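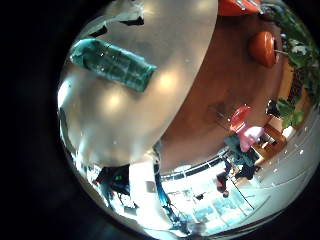
Progress report, October
Helum House common room refit
Prepared for the Dakonano Fund by Tatiana Havlíček

Summary

The common room is close to finished. The main table is in use, the plants are in, and most of the small items residents asked for have been bought or donated. Two things are behind schedule: the storage wall and the window blinds. Spending is within the grant. We are asking for no change to the total, only for permission to move money between two lines, explained under Budget.

Work done since the last report

The old folding tables are gone. In their place is one large brown wooden table, which was the item residents ranked first in the spring survey. It was bought used from Leitão and delivered in the first week of the period. We looked at having it sanded and refinished, but the quote came in higher than the table itself cost, so we decided to leave the top as it is. It picks up smudges quickly and needs wiping down after meals. A cloth and spray are now kept in the room.

The greenery went in after the table. We had planned on several small pots for the windowsill. The sill gets too hot in the afternoon, so we bought fewer plants with fuller leaves and placed them close to where people sit. One of the residents on the second floor has taken over watering. So far none have needed replacing.

Color was the other request that came up again and again. The room had been gray and beige for years. The walls stay white under the terms of the lease, so the color comes from the small things: orange, red, pink, teal. We set aside a modest amount for this and it went further than expected, partly through donations. The orange pieces have been the most popular and we may get more.

Use of the room

The sign-in sheet by the door shows 477 visits over the period. This is likely low, as people who drop in for a few minutes often don't sign. The busiest time is between 4 and 6 p.m., when the table is usually full and things get left out on it. Evening use is lighter than we had hoped. Several residents said the overhead lights are too harsh after dark, and we will look at lamps once the blinds are up.

The weekly shared meal moved into the room at the start of the period. The craft group also meets there now and has asked to leave unfinished work out between sessions. For now the answer is no, as there is only the one table. The storage wall should solve this.

Delays

Storage wall. Tokero was due to install the shelving in the second half of the period. Their installer found that part of the wall behind the radiator will not take the brackets. A revised drawing has been approved and the new brackets are on order. Lead time is 30 days. Until then, supplies are in boxes in the hallway closet, and some items stay on the table for lack of anywhere else to put them.

Blinds. The first set was cut to the wrong width and sent back. The supplier is covering the remake. We do not have a firm date.

Budget

The amount released for this phase was 4,000 dollars. The table and delivery were under the estimate. Plants and small items together were slightly over. The extra brackets will add 62 dollars to the shelving line. We would like to cover this from what was left on the furniture line. Receipts are attached to the emailed copy of this report.

Next period

Finish the storage wall and empty the hallway closet.
Hang the blinds when they arrive.
Price two or three floor lamps for evening use.
Repeat the short resident survey, using the same questions as in the spring so the answers can be compared.
Decide with the craft group on which shelves are theirs.

We would also welcome a visit from the Fund once the shelves are in. Late afternoon is the best time to see the room in use. Please let me know at least a week ahead so I can tell residents.

Tatiana Havlíček
Helum House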